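4.3 Loss of Grip Force During Two-Arm Table Clearing

The most serious fault in the Wilatthorpe trials was a silent loss of grip force on the left arm. It was first logged in November, during the table-clearing task, and it accounted for 15 of the 30 stops that required an operator to step in. The remaining stops are covered in Section 4.4.

The fault followed the same course each time. The left gripper closed on an object and the Kaster controller reported a stable hold. During the lift, the measured motor current fell to its idle value while the reported grip state stayed at "closed". The arm then carried on with its planned path. In nine cases the object slipped before it reached the drop zone. In the other six the operator pressed the stop button first.

Log review showed that the force reading had frozen. The Tranura driver repeats its last valid value when a packet from the wrist is lost, and it does not mark the value as old. The controller had no check on the age of the reading and so treated a repeated value as a fresh one. Gaps of up to 882 ms were found in the left wrist data. No gap of this kind was found on the right side, which uses a separate bus.

Packet loss was most common when the left wrist was turned close to its limit. Bench tests with the arm powered but not moving did not reproduce the fault. Flexing the wrist cable by hand did, although not on every attempt. We therefore treat cable strain as the likely source of the lost packets and the missing age check as the reason they became a safety matter. Figure 6 shows the left wrist and its cable during the task.
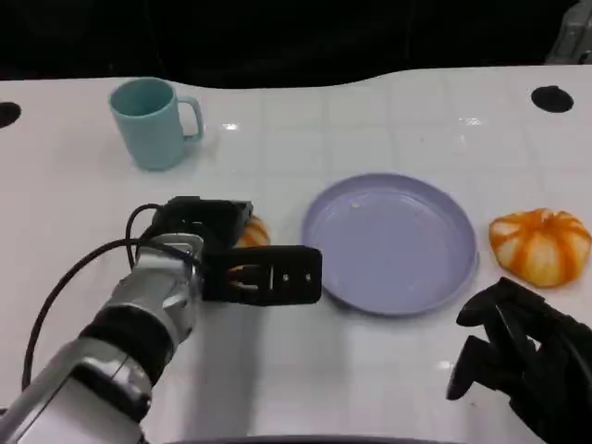 Figure 6. Table-clearing task, with the left gripper and the multi-fingered right hand on either side of the plate. The cable arcs over the left wrist.

Two changes were made. The driver now adds a time stamp to each reading, and the controller halts both arms if a reading is too old. The cable was also given a longer service loop. After these changes the task was run for 3000 grasps with no silent loss of force. The age check did halt the arms four times – in each case the wrist data had stopped, and the object was still held when the operator reached the table. The Tjoa planner was left unchanged, and its recovery routine was not tested against this fault.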